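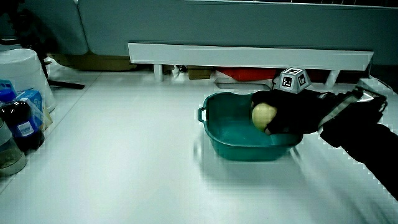 Norma interna de captura: manejo de fruta con pinza manual

Desde septiembre, Wiroleo aplica la revisión 12 de su guía para demostraciones con pinza manual. Cambios principales:

— El cubo de marcadores debe quedar a la vista de la cámara fija durante el agarre. Si la manga o el borde del recipiente lo tapa, el episodio se descarta.
— Los dedos sujetan la fruta sin arrastrarla por la pared de la cubeta.
— Cada lote se cierra a los 1000 episodios y se revisan 22, elegidos al azar.

Fatima Cele mantiene el registro de descartes. Las dudas sobre calibración — distancia, ángulo, luz — van a Kazue Furukawa antes del lunes.

Compartido 12 veces · 2 comentarios

Udonside: ¿La revisión al azar vale también para lotes incompletos?

Mosow: Falta fijar un mínimo de luz. Con sombra blanda perdemos marcadores.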